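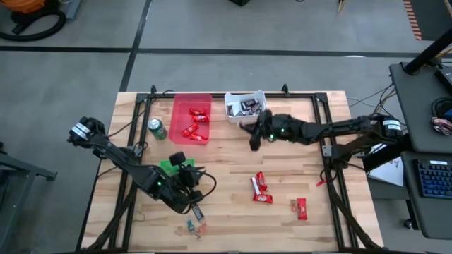 *Photo: Natália Matos / Idmont*

# Idmont candy sorting set

Pictures and notes on sorting wrapped chocolate bars into small open bins. KitKat bars are red with white lettering. Hershey's bars are dark brown with silver ends. A translucent red bin and a white one are both used.

## Contents

- `sessions/` has 22 folders, one per sorting session
- `notes/` has a text file for each session, typed up by Rui Correia
- `labels.csv` lists the brand and the bin for each bar

Session 4 has no notes file. Use the labels only.

## Labels

| Label | Meaning |
|---|---|
| `in_bin` | the bar is inside the walls of a bin |
| `on_rim` | any part of the bar overlaps the rim |
| `out` | the bar is on the wood |

A bar lying on top of another bar in a bin is still `in_bin`. Wrappers that are too dark to read are marked `brand_unknown`, even if the colors suggest Hershey's. Toon Van Wijk checked the `on_rim` rows a second time and changed more than 50 of them.

Other items on the wood, such as the soda can, have no label in this version.

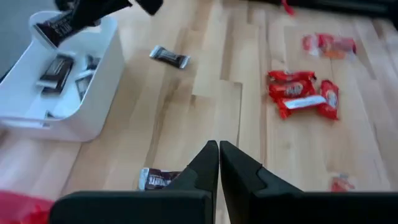
## Known problems

- Bars at the back of the white bin can be in shadow. Expect more `brand_unknown` rows there.
- Blurred bars are labeled by position only.
- Folder 10 was renamed after the first upload. Old scripts may point to `10_b`.

## Contact

Send label fixes to Glória Aguiar at Idmont. Include the folder number and the row from `labels.csv`. Fixes are merged on Thursday.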